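3. Survey of Snack Packaging at Bradholm

The survey took place in October and covered 74 households in the Bradholm district. Each household kept its empty snack packaging for one month. Clear film bags were recorded separately from paper and cardboard — a distinction the Triment recycling guide does not make.

Resealable bags were common among imported snacks, including those with labels in Korean.

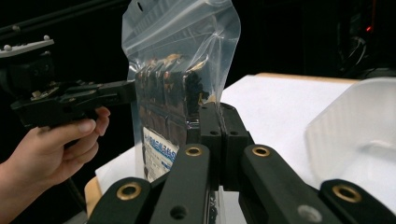
4. Results

Of the households surveyed, 60 placed film bags in general waste. Most respondents did not know that the Skekov depot accepts clean film. The project group recommends that a notice be added to the collection calendar.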